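华夫格毛巾怎么叠、怎么收:从一堆到一篮的慢功夫

家里的毛巾用到第三年,我才算真正学会叠毛巾。以前都是收下来随手对折两次,往柜子里一塞,门一关就当这件事办完了。等到要用的时候抽一条,旁边三条跟着掉出来,只好再塞回去,第二天又掉。后来换了一批有纹路的擦手巾和厨房巾,发现老办法更不顶用,纹路厚的毛巾自己会弹开,叠好了放一晚,早上看又松成一团。于是慢慢摸索,试了好几种叠法,也跟邻居傅天福(Tien-fu Fu)讨教过,他早年在旅馆的布草间做过事,手上快得很,我看他叠一条的工夫,自己连毛巾的四个角都还没找齐。

这篇就把我现在的做法从头到尾写一遍。写得啰嗦些,请多包涵,毛巾这东西看着简单,真要一步一步讲清楚,还挺费口舌的。

要准备的东西

一张干净的桌子,越平越好,木桌最舒服,手掌在上面抹得开。一只篮子,铁丝的、藤编的都行,我偏爱铁丝网格的,透气,侧面看得见里面还剩几条。再有就是毛巾本身。熨斗不用拿出来,有纹路的毛巾一烫就扁了,手感差很多。

篮子的尺寸值得多说两句。我第一只篮子是在Vemard网店上买的,只看样子好看就下了单,到手才发现底太窄,毛巾只能竖着插一排,再多一条就挤得变形。后来换成Akik的长方形款,才觉得顺手。买之前最好拿一条叠好的毛巾量一量,篮子里面的深度比毛巾高出两指左右就刚好,太深了矮毛巾会沉在底下,伸手进去摸半天。

第一步:先摸一遍,确认干透

纹路毛巾最骗人的地方是表面干得快,厚边里头还潮着。收下来以后,用手背贴一贴卷边和缝线的地方,觉得凉凉的,就再晾一会儿。我吃过亏,有一年十二月天气阴冷,急着收,叠得整整齐齐放进柜子,过几天打开一股闷味,整批重洗,前面的功夫全白费了。

从那以后我就不着急了。宁可让毛巾在椅背上多搭一个下午,也不要把潮气一起叠进去。

第二步:全部倒在桌上,先不要叠

很多人习惯从桶里抽一条叠一条,我劝您先全部摊到桌上来。不用摆整齐,堆着就好,让它们松一松。刚收下来的毛巾都有点拧着劲,压在桶底的那几条尤其皱,放到桌面上抖开,折痕自己会软下去一些,等一下抹起来省力。篮子放在桌子靠里的那一侧,叠好一条顺手往前一送,不用转身,也不用弯腰。别小看这一点,叠得多了,腰是会记仇的。 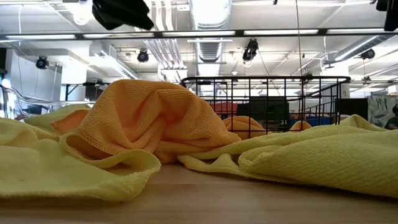
开叠之前:橙色和黄绿色的毛巾先堆在木桌上,铁丝篮放在后面。

第三步:分颜色,也分厚薄

毛巾松开以后先分堆。我家是两种颜色,橙色的归厨房,黄绿色的归洗手间,一眼就能分清,孩子帮忙收的时候也不会拿错。您家里要是全是白的,可以在角上缝一小截彩线,一样好认。

颜色分完,再看织法。华夫格的那种小方格,吸水快,蓬得高,叠起来占地方;斜纹的比较服帖,折下去就不大会跑。两种混着叠成一摞,中间总有一条往外滑,怎么摆都歪。分开摞就稳当多了。洗标还在的话顺便看一眼,有几条说明写着水温不要超过60度,我会把它们另放一边,下次洗的时候好提醒自己。

第四步:抹平

拿一条平铺在桌上,短边对着自己。先抓住上面两个角,轻轻往外拉一下,放下;再抓下面两个角,也拉一下。然后两只手掌从中间往两边推,推到边上为止。纹路毛巾不要来回搓,朝一个方向抹就好,来回搓会把格子搓歪,边也跟着扭。

缝线的那条边常常会卷起来,卷成一个小筒的样子,很顽固。傅先生教我的办法是用拇指和食指捏住卷边,一小段一小段往外捋,捋到头再用手掌压几秒。听着麻烦,其实一条毛巾也就那么两道边。卷边不捋开,叠出来的厚度一头高一头低,往篮子里一竖就倒。

第五步:三折再对折

这是整篇里最要紧的一步,我尽量讲细一点。

把毛巾的左边三分之一往中间折,抹一下;再把右边三分之一盖过来,也抹一下。现在它是一个长条。注意右边盖过来的那一折,边缘稍微往里缩一点点,不要跟左边的折痕完全对齐。缩的这一点,看着像是没叠好,可等到对折之后厚度就正了,外侧也不会鼓出一道棱。

接着把长条从下往上对折一次。小毛巾到这里就可以了,大毛巾再对折一次。每折一次都用手掌压一压,压的时候从折痕往开口的方向赶,把夹在里面的空气赶出去。华夫格特别存气,不赶的话,叠好的毛巾像个小枕头,一篮装不了几条。

折痕那一面永远是最好看的一面,记得让它朝外。

要是手边有60厘米见方的那种方巾,先对角试一下是不是真的方。洗过几次的毛巾多少会缩,有时候长的那边和宽的那边已经差了一截,照老样子三折就会歪。碰到这种,我会先把多出来的一窄条往里翻,当它不存在,再照常叠。

第六步:竖着进篮

叠好的毛巾不要平着一层层往上摞,要竖起来,像书插在书架上那样,折痕朝上,开口朝下。这样每一条都看得见,拿哪条抽哪条,旁边的不会跟着出来。铁丝篮的格子会轻轻咬住毛巾的边,正好帮忙站稳。

放的顺序也有一点讲究。大的、厚的靠两头,小的、薄的放中间,两头就像书挡一样把中间夹住。同一种颜色挨着放,橙色一段,黄绿色一段。新洗好的从右边放进去,用的时候从左边拿,这样每条都轮得到,不会总是那两条被用得发硬,另外几条一年到头崭新。

篮子不要塞满,留出能伸进一只手掌的空。塞得太紧,抽的时候铁丝容易勾住线圈,勾出一个小圈来,心疼得很。万一真勾出来了,千万别拉,拿小剪刀贴着布面剪掉就好。

常见的几个毛病

叠好过一夜就松开的,多半是第五步没赶气,或者毛巾还有潮气。拆开重来一遍,别嫌烦。

竖不住、往一边倒的,看看是不是卷边没捋平,再看看是不是大毛巾少折了一次,太高了自然站不稳。篮子里毛巾少的时候也会倒,这时候拿一条最厚的卷成筒,横在空的那头顶着,暂时够用。

摸起来硬邦邦的,跟叠法没什么关系,是洗的时候柔顺剂放太多,或者水太硬。我的朋友Sofia Meireles住在海边,她家的水特别硬,她的办法是隔几次就用一点白醋代替柔顺剂,我照着做过两个月,确实松软了一些,气味晾干也就散了。不过醋不要跟漂白的东西放在一起用,这个一定要记住。

掉毛的新毛巾先单独洗两三回再入篮,不然整篮都沾上毛絮,颜色深浅混在一起格外显眼。

多久整理一次

我是每个星期收一次、叠一次,挑个不赶时间的晚上,泡一壶茶放在旁边(离毛巾远一点!),一边听广播一边叠。刚开始的时候手生,一条要折腾好久,叠坏了就抖开再来,毛巾又不会生气。叠过几个星期,手自己就知道哪里该缩一点、哪里该压一下,脑子可以想别的事。家里小的那个现在也会帮忙,他负责捋卷边,捋得比我还认真,只是一条要捋很久,我就慢慢等他。

要是您家的毛巾特别长,三折之后还是比篮子高,可以改成先对折再三折,道理是一样的,只是中间会厚一点,压的时候多花点力气。浴巾我一般不放进这种篮子,卷起来另外搁在架子上,改天有空再单独写一篇。

阅读 3,923 | 收藏 2,000 | 分享

相关文章
厨房抹布与擦手巾,怎么分着洗
Kwok挂钩架使用一年的感想
换季床单的收纳顺序
Jurkmont藤篮发霉之后怎么清理
袜子不成对,先别急着扔

联系我们 | 版权所有,转载请注明出处 | 返回顶部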